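Home Ask Browse Unanswered Members Log in

Search the community... Go

Filed under: Kitchen & Dining > Dishes and Flatware > Cleaning

Cloudy forks and gray marks on my plates - is it the flatware or me?

Noémie Poulain
23 August 2022

Hi all, hoping somebody here has been through this. We moved into our place in Tiltimbridge in January and finally treated ourselves to new stainless flatware, the Carré pattern (plain, straight handles, nothing fancy). I love it. But a few months in, the forks have gone a bit dull and speckly on the wide part just under the tines, and the spoons are leaving thin gray lines on our colored plates. I noticed it first on the pink ones and now I see it everywhere.

I don't have a dishwasher. Everything gets done in the sink with a bristle brush and whatever dish soap is cheapest, then I spread it all out on the dining table to sort it, because my counter is tiny. I've got a mixture of dishes, some ceramic, a couple of steel bowls, and mugs from every job I've ever had.

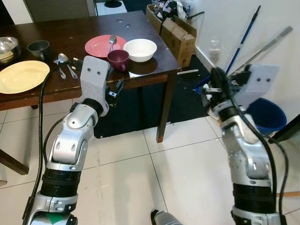

Dishes on the dark table, with the brush, the spoons and the pink plate.

So my questions, all in a heap. Are the gray lines scratches in the glaze or metal that's come off the spoon? Can I get the shine back on the forks without buying a machine or a jar of something that smells like a garage? And is my brush too rough? My mother-in-law says I should only ever use a cloth, but she also irons her dish towels, so I don't know how far to trust her on this.

The water here is pretty hard, if that matters. The kettle gets a crust in no time.

Thanks!!

Mereana Waaka
Member, over 560 replies

Hi Noémie! Welcome to the hard water club - I've been a member most of my life. The good news is that neither of your problems sounds serious to me.

Gray lines first. Most of the time those are metal marks. The spoon is softer than the glaze, so it leaves a tiny bit of itself behind, a lot like a pencil would. Run a fingernail across one. If your nail doesn't catch, it should come off with a paste of baking soda and water and a soft cloth, rubbed in little circles. For stubborn ones I use a cream cleanser, the kind meant for glass cooktops, and rinse really well. If your nail does catch then it's a scratch, and I'm afraid that plate is just going to have some character.

Now the forks. Cloudy patches are nearly always mineral film from the water. Mix 4 parts warm water to one part white vinegar in a bowl, drop the forks in for 5 minutes, then rinse and dry them right away. Don't wander off and leave them (I did this with my aunt's set and the phone rang, and let's just say they came out worse than they went in). When they're dry, hold one up by the handle and look at the wide part under the tines, because that's where the film hangs around.
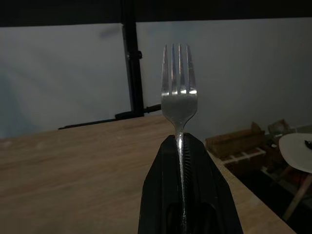

Tines up, light on the metal. The speckled look on the head is the part to check.

If it's still speckled after a soak, it may be the finish. Some flatware has a slightly frosted look there from the start, and lots of little scratches from daily use can look the same. Compare it to one you've hardly used. There must be a fork at the back of the drawer that never gets picked!

Your brush is fine, I'd bet money on it. Nylon bristles won't hurt stainless. What does the damage is the green scouring side of a sponge, or steel wool, or everything rattling around together in the bottom of the sink. I do the flatware first while the water's clean, then mugs, then plates, and greasy stuff last. Towel dry straight away with hard water. Air drying is how you get spots.

Oh, and lay the forks down to dry off completely before they go in the drawer, spaced out a bit so they aren't stacked on each other.

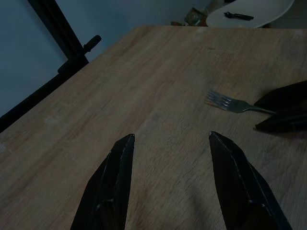
I use a bare table for this, but if yours is oiled or waxed put a towel down first, because water rings are a much bigger pain than cloudy forks. Ask me about my sideboard sometime.

Let us know how the fingernail test goes - I'm curious about those pink plates.

Wirlow

Vinegar is right, but not overnight. Lemon juice works too. I had the same lines on my Ondo plates and they came off with baking soda, took maybe two goes.

My flatware is from 2000 and still looks ok. I never polish it. Just dry it.

Noémie Poulain

Nail didn't catch!! Off to find the baking soda. Thank you both, and I'll try the forks tonight after dinner.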